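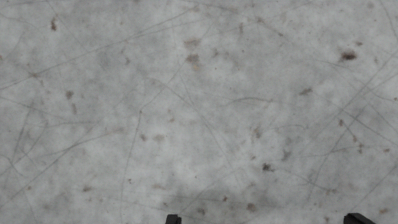 4.3 公開日のデモンストレーション

前節までは、操作に慣れた人ばかりを相手にした話でした。毎日のようにFenususのコントローラを握っている研究室の面々なら、双腕の操作がうまくいっても、まあそれはそうだろうという感じですよね。そこで本節では、11月にBarkineで開かれた公開日に、初めて来た人たちに触ってもらったときのことを書きます。統計的にきれいな実験とはとても言えないのですが(あとで白状するとおり、条件は途中で一度変わっています)、設計を見直すきっかけはほとんどこの日に拾ったので、一節を割くことにしました。

会場はHeitmann棟の1階、入口を入ってすぐ右の部屋です。来場者が動かすのはUvirum上に組んだシミュレーションの双腕で、大きめのモニタと左右2本のコントローラを机に置き、立ったまま操作してもらいました。椅子は最初用意していたのですが、座ると肘が机の縁に当たって手首をひねれなくなる人が続出したので、開場してすぐに片づけてしまいました。背の低いお子さん用には踏み台を出しています。これが思いのほか人気で、大人まで乗りたがるのには参りました!

操作してもらったのは全部で126人です。1人あたりの持ち回りは2回で、1回目は練習、2回目を本番と呼んでいましたが、ログは両方とも取っています。グリッパを閉じた回数は合計3793回でした。空振りも、途中で気が変わって開き直したものも、閉じる指令が出ていれば1回と数えています。物をつかめた回数だけを数える案もあったのですが、空振りのしかたにこそ癖が出るので、こちらの数え方にしました。

課題は机の片づけです。卓上には日用品をいくつか出しておき、案内係が口頭で「これを右へ」「それを手前に」と頼みます。物の名前はわざと厳密に決めませんでした。黄色い四角いものを「付箋」と呼ぶ人もいれば「メモ帳」と呼ぶ人もいて、どちらでも通じればよしとしています。この呼び方のばらつきは書き起こしてあって、4.5節の指示文の分析で使いました。ある時点の卓上の配置は図2のとおりで、電源タップ、キーフォブのような小物、白いラベルのついた赤っぽい小さなブロックなどが載っています。

さて、始めてみると、私たちの予想はずいぶん外れました。いちばん難しいのは薄い物だろうと踏んでいたのに、来場者が最初にひっかかったのは「指先がいまどの高さにあるか」だったのです。横方向はすぐに合わせられます。ところが下ろす段になると、多くの人が机のだいぶ上でグリッパを閉じてしまう。「あれ、つかんだのに」と言いながらコントローラを振る人を何度見たことか。逆に、慎重な人は少しずつ少しずつ下ろしていって、机に触れる手前で手が止まり、こちらを振り返って「まだいけますか」と聞いてきます。 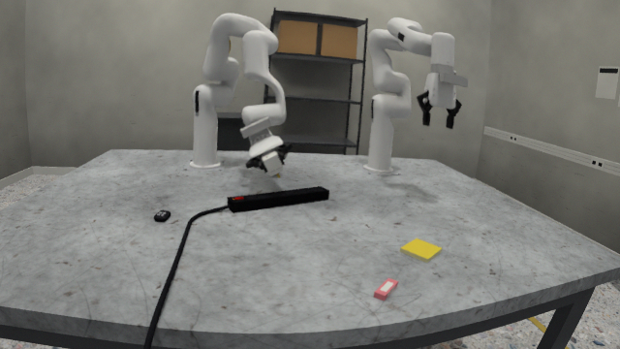 この高さの見誤りには、左右の腕で差がありました。自分の利き手側の腕を先に下ろし、もう片方は宙に浮かせたまま忘れてしまう、という人がとても多かったのです。忘れられた腕の側のコントローラはだんだん下がってきます。人間の手は疲れますから、当然といえば当然ですね。そして本人が気づかないうちに、その腕も画面の中でじわじわ下がり、あるとき卓上の何かにこつんと当たる。ここで初めて「あっ、こっちもあった」となるわけです。

対策として、午前の途中から待機の規則を入れました。コントローラの握りボタンから指が離れて2000ミリ秒が過ぎると、その側の腕は現在の姿勢で止まり、もう一度握るまで動きません。冒頭で白状すると書いた条件の変更はこれのことです。規則を入れる前と後でログを分けてあり、表5では別の行にしています。両方を足した値がほしいという声が共著者の中にもありましたが、私は足さないほうがいいと思っているので、足していません。

待機時間の長さについては、正直なところ勘で決めました。はじめはもっと短くしていたのですが、そうすると汗をぬぐったり眼鏡を直したりするたびに腕が固まり、そのつど案内係が「握り直してください」と声をかけることになります。長すぎれば今度は下がり放題です。少し延ばしては次の人に試してもらい、苦情の出なくなったところでやめました。ですから最適値だと主張するつもりはまったくありません。

高さの手がかりとして何が使われていたかも、面白かったところです。終わった人に「何を見て下ろしましたか」と聞いてまわったところ、影という答えがまず多く、その次が机の模様でした。Uvirumの天板は灰色の石のような見た目で、細かい傷や茶色いしみが入っています。指先のカメラに切り替えると、この傷やしみが近づくにつれて大きく見えてくるので、それを頼りにしたというのです。無地の天板で作った旧版では、指先カメラの映像は下ろしても下ろしても同じ灰色で、研究室の中でも評判がよくありませんでした。テクスチャは見た目のおまけくらいに思っていたのですが、考えを改めました。

もっとも、模様には困った面もあります。濃いしみを小さな物だと思って、つまもうとした人がいたのです。それもひとりやふたりの話にとどまらず、子どもも大人も同じようにやっていました。本人は真剣そのもので、何度閉じても取れないので「この黒いの、すべりますね」とおっしゃる。申し訳ないやら感心するやらで、説明するのが少し遅れてしまいました。指先カメラだけを見ているときに起きやすく、全体を映すカメラに戻すとすぐに気づいてもらえます。以後は、課題の最初に必ず全体カメラを一度見てもらってから始めるように案内を変えました。こちらの変更は口頭の案内だけなので、表5では行を分けていません。

物ごとの難しさにも触れておきます。電源タップは長くて持ちやすそうに見えるせいか、最初に選ぶ人が多い品でした。ところが真ん中を片腕でつかむと、向きをそろえるのに手首を大きく回すことになり、そこで混乱します。両腕で端と端を持とうとした人もいて、こちらは左右の動く速さがそろわず、途中で片方が外れがちでした。ケーブルをつかんで引き寄せるという技を編み出した中学生もいました。私たちの採点基準では想定していない動作だったので、その場で相談して、目標の位置に入ったら成功と認めることにしています。まわりで見ていた人たちから拍手が起きたので、認めないわけにもいきませんでした。

黄色い四角いものは、平たいぶん高さの合わせかたが厳しくなります。斜めに置いてあると、角を挟むか辺を挟むかで迷う人が多く、辺に合わせて手首を回せた人のほうが明らかに楽そうでした。手首の回転を覚えるかどうかは、練習の回で案内係がひとこと言うかどうかに左右されるようで、これは案内の台本を統一しておかなかった私の落ち度です。台本は次の公開日までに作り直し、付録Cに新しい版を載せました。

並んで待っている人の反応も書いておきたいと思います。後ろから見ていると、前の人の失敗がよく見えるのですよね。列の後ろのほうに並んだ人ほど、高さの見誤りが少ないように私には思えました。ただし列の順番は記録していなかったので、あくまで印象です。次回は整理券を配り、券の番号をログに結びつけるつもりでいます。

運営面では、モニタの前に人が集まりすぎて音声の書き起こしに雑音が入り、使えない区間がかなり出ました。卓上マイクを襟元のマイクに替えたのは夕方になってからです。書き起こしの欠けた区間は4.5節の分析から外してありますが、操作ログのほうは音声と別に保存しているため、本節の集計には影響していません。コントローラの電池は午後3時ごろに一度切れ、交換のあいだ列を止めました。このとき待たせてしまった方々には、Fenususの旧型の操作盤を触ってもらっていて、そちらの記録は本稿には含めていません。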